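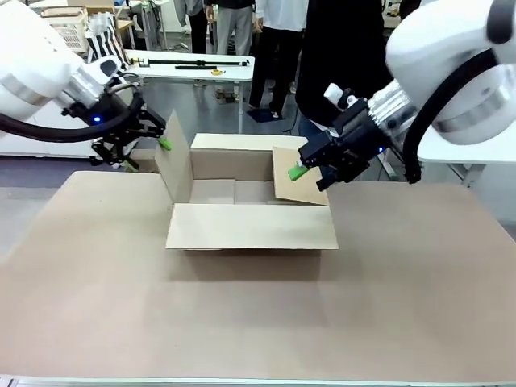
Plain brown box, empty, flaps every which way

Closing a box with no tape: which flap goes under which?

Posted 7/3/19 in Packing & Moving by cornerdesk_kit

Okay, I feel a little silly asking this, but I've been at it all week and I need someone to talk me through it. I'm packing up a sewing room for a move to Plondport and I've got 29 boxes, all the same kind, plain brown corrugated, nothing printed on them. I want most of them closed without tape because I'll be in and out of them right up until the truck comes (I still have orders to finish!).

I know there's a way to do it where every flap goes over one neighbor and under the other. My mother could do it without looking. When I try, I get three flaps looking great and then the fourth one just sits on top and pops up again. If I push it harder, it creases in the wrong place, and then that flap is floppy forever.

So, two things. Is there an order to do the flaps in? And is there a trick to the last one? My boxes have two long flaps and two short ones, if that matters. The bottoms are already taped. I bought a roll of Bekon tape for that and it's holding fine.

hemlock_and_twine

You're so close! The fourth flap is where everybody gets stuck, me included, and I packed orders for a yarn shop for years.

Start with all the flaps open. I mean really open, folded out past upright so the crease gives a bit. New boxes are stiff along the fold and they fight you if you skip this part.

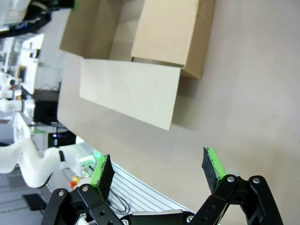 Flap folded out, with the box open behind it

Then pick any flap and fold it in. Go clockwise. The next one comes down over the first, the third comes down over the second. Don't press any of them flat yet, you want them loose and sort of tented in the middle.

Now the fourth. It goes over the third, but its other end has to go under the first one you folded. So lift the free corner of that first flap with one hand and slide the corner of the fourth underneath it with the other. Then let go, put your palm in the middle where they all meet and push down gently. The whole thing settles together and locks.

If it pops up, your first flap is probably pinned down too tight. Back off, loosen everything and try the tuck again. Please don't force it, that's how you get the floppy crease you're talking about (once it's there, it's there, and I'd put tape on that box and move on with life).

One more thing, look inside before you start. If your fabric is piled up higher than the fold line, no amount of tucking is going to work. I leave a couple of fingers of space at the top.

boxcar_lou

just tape it. 2 strips across the top. a roll of Tameo is cheaper than your time and you can slit it with a key when you need to get in

slowstitch

I'm going to disagree with the tape answer a little, sorry! I moved my fabric in January and taped every box, and then had to cut half of them open again for one zipper. By the third time, the tops looked like a cat had been at them.

The tuck is good for light stuff, so for a sewing room it's mostly perfect. But I wouldn't carry anything heavy that way, and I definitely wouldn't stack on it. The middle sags. Any box over 50 pounds has other problems anyway, but even a smallish box of pattern books will push that top open if it tips. My Higuchi scissors went in a taped box with towels, and I have no regrets.

About the long and short flaps: yes, it matters a bit. The tuck still works, but the long ones overlap more, so the corner you're tucking under has farther to go. I do it standing over the box at a table. On the floor I can't get the angle for that last corner and I end up kneeling on the thing.

Here's the order I use now.

1. Open the box all the way and bend each flap out once, past upright, before anything goes in.

2. Fill it, keeping everything below the fold line. 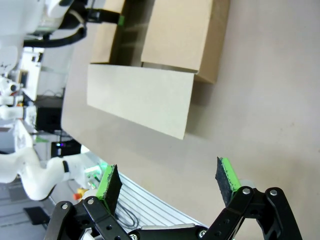
3. Short flap in first, then a long one over it, then the other short one over that. Keep them loose.

4. Last long flap over the short one next to it, and the far corner under the very first flap. Lift and slide.

5. Press the middle. Write what's in it on the side, because the top is going to be a mess of overlapping edges and you won't be able to read it.

cornerdesk_kit

Lift the first flap!! I was trying to bend the fourth one around it the whole time. Just did 2 in a row and both stayed shut. Taping the pattern books, tucking everything else. Thank you!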